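**Scourers on enamel: yes or no?**

**inskip_b** wrote:

Right, settle something for me. My sister-in-law reckons you should never take the green side of a sponge to enamel bakeware, full stop. I've been doing it for years on my roasting dish and it still comes up a treat. Am I quietly wrecking it?

**tichyfan** wrote:

She's right, sorry mate. The green stuff is abrasive and it dulls the finish a bit at a time. You don't notice until you hold it next to a new one. Soak overnight, bicarb, soft cloth.

**Hideaki_S** wrote:

Depends on the scourer, I reckon! A brand new one is pretty savage, but once it's had a few weeks on the saucepans it's gone soft and I'd use it on nearly anything (not non-stick, obviously, I'm not a monster). I keep the old ones in a jar under the sink and my partner keeps chucking them out, so we have that argument instead.
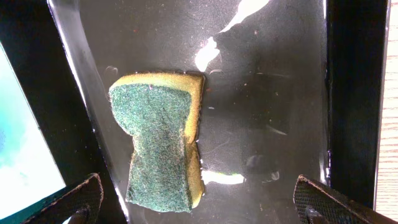 What I won't do is use powder cleanser as well. Did that to Mum's pie dish back in February and the colour went all cloudy. She still brings it up.

**tichyfan** wrote:

> I'd use it on nearly anything

Nope. Worn or not, it's still a scourer. You're just scratching slower.

**skillet_anastasia** wrote:

I'm with Hideaki on this one. I've got a big old Wada roaster that was my nan's and she went at it with steel wool every Sunday lunch of her life. Is it shiny? No. Does it do a ripper leg of lamb? Yes. It's a dish, not a museum piece!

Soaking is fine if you've got the bench space, but my kitchen's tiny and I'm not leaving a roaster in the sink for 10 hours.

**inskip_b** wrote:

Ha, so that's one all, maybe two to one. What about those Clamix paste things? The tub at my supermarket says "safe on enamel", but they would say that.

**Hideaki_S** wrote:

Tried it, smells like a dentist's. Worked okay on the brown bits in the corners, did nothing for the handles.

**tichyfan** wrote:

Paste is fine if you rinse it properly. Put it on with a CLOTH, please.

**inskip_b** wrote:

Cloth it is, for the outside at least. I'll do the inside my way and not mention it at Christmas.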